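Groltus Tabletop Tidying: Read Me First

Version 2, last edited July 10, 2019
Put together by Keegan Fortin and Saturnino Nieto

Welcome! Groltus is a collection of short recordings about putting everyday things where they belong: a cup onto a shelf, a little bottle back to its spot, a bucket shifted out of the way so there's room to work. We love this stuff. Tidying looks simple until you try to write down what "tidy" means, and then you find yourself arguing over whether a cup handle should face the wall (Saturnino says yes, always).
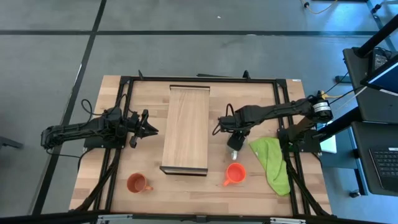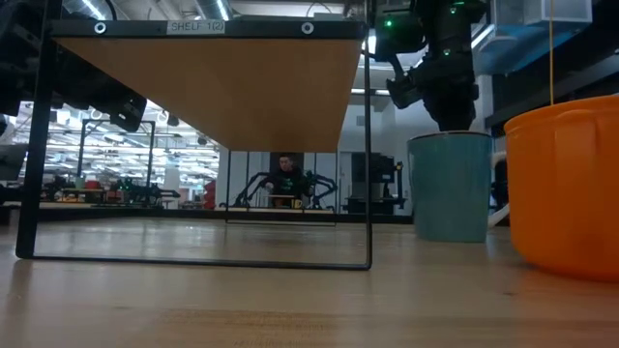 What's inside

There are 2000 clips, each one covering a single small job from start to finish. They're sorted into three folders by the kind of job:

shelf: putting things up on a shelf and taking them down again
table: moving things across a tabletop, lining them up, clearing a space
bucket: dropping things into a bucket, or fishing them back out

The bucket folder is our favorite. Things land at odd angles, they roll, they hide under each other, and getting one particular item back out can take several tries. We kept the fumbles! If a clip has a drop in it, the notes file says so in the "drops" column, and you can filter on that if you only want the smooth ones.

Each clip has two text files next to it. One is the job as it was given, in plain words ("put the cup on the shelf, to the left"). The other is what we wrote after watching it, and it's a lot more fun to read. Keegan wrote most of these and he gets carried away, so expect remarks on the exact way a cup tipped and came back.

The things

We stuck with ordinary household items, mostly light ones. Cups, small bottles, caps, bowls, a few soft things like cloths and sponges. We tried hard to get a spread of finishes, so you'll find matte and shiny, see-through and solid. The see-through items are the toughest to spot on a pale wooden top, so please give those a careful look before you decide a clip is empty. We got fooled ourselves more than once.

Shelves are small, the kind you could stand on a desk. Their labels show up in the notes exactly as they're printed, so "SHELF 1(2)" stays "SHELF 1(2)", parentheses and all. Please don't clean these up in your own copy or the lookup table won't match.

What counts as tidy

We went back and forth on this one for most of June. The rules we settled on:

A thing on a shelf has its whole base on the board. Half on is not on.
Cups stand upright unless the job says otherwise.
In the bucket means below the rim. Resting across the top doesn't count, however nicely balanced.
"Next to" means you could fit a hand between the two things, and no more than a hand.

Whose hand? Fair question. We used Keegan's.

Every clip was judged by two people working separately. Where they disagreed, the entry is marked "split" and both opinions are kept. Do read some of the splits, they're the most interesting part of the whole collection. Most of them are about cups that ended up close to the edge of a shelf and made one of us nervous.

The companion sets

Grativmont has the same jobs with the written instructions made longer and chattier, the way a person talks when they're busy with something else ("oh, and could you stick that cup up there too"). Amaral has the short version, just a verb and a noun. If you're comparing the two, use the clip number to match them up. It's the same in both.

Ulus is the one we're working on now, and it's all about stacking. Bowls in bowls, cups in cups, and a few combinations that really shouldn't work. We can't wait to share it.

Known problems

Some notes in the table folder say "left" where the watcher meant their own left. We've fixed the ones we found. If you hit another, send the clip number and we'll correct it in the next version.

The color words are loose. One person's teal is another person's blue, and we didn't force anyone to pick. Search for both.

A handful of bucket clips end with the item out of view. Those are marked "unsure" and left out of the totals in the summary sheet.

Using it

Use it, remix it, teach with it. If you make something, tell us! Mention Groltus and the version number somewhere in your write-up, and send Saturnino a link so he can add it to the list at the bottom of the project page.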